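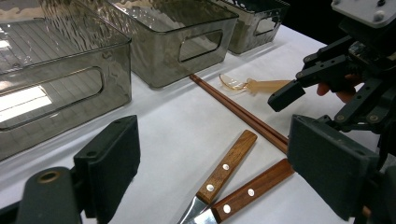
Storage bins, chopsticks, knives and an amber spoon on a white tabletop, with two grippers.

Home | Products | Software | Support | Contact

Larkum Sort

Larkum Sort is a planning and perception package for two-arm sorting work. It takes recordings made with hand-held grippers, finds the grasps in them and turns each one into a pick-and-place step that a pair of arms can run. It is sold as a licence per workcell and runs on an ordinary Linux computer with a supported graphics card.

The package has three parts. Larkum Track works out the path of each gripper from its own camera. Larkum Grasp marks when the jaws close and open, and labels what is between them. Larkum Plan builds the sequence and checks it for collisions between the two arms, the bins and the table.

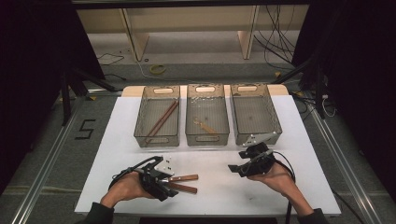 Recordings from the left and right hands are lined up on one clock, together with a head view if you have one. The head view is optional, but we recommend it where both hands work close together – it helps Plan decide which arm should give way. Clips of up to 40 minutes can be loaded whole. Longer ones are split on import and joined again after tracking.

Thin and see-through items get their own settings. Cutlery handles lying side by side can be treated as one grasp or as separate items, and the choice can be changed later without tracking the clip again. For clear plastic, Grasp relies more on jaw width and less on the outline, as glare on a tinted bin can hide an edge.

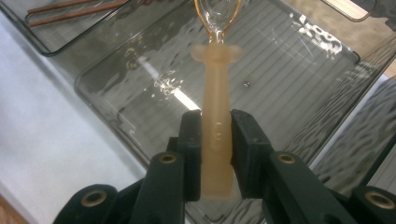
Bins are entered once in the Wollstead layout editor, with inside size, wall height and any handle openings. A layout can hold up to 15 bins. Move a bin and Plan works out only the steps that touch it.

Specification

Licence: one workcell, two arms
Item library: 463 items supplied, user items can be added
Planning rate: up to 500 steps per job
Export: plain text or Larkum job file
Current release updated: August 29, 2019

Jobs saved before the June release will open but need to be checked again before they are run. An upgrade is free to holders of a current licence.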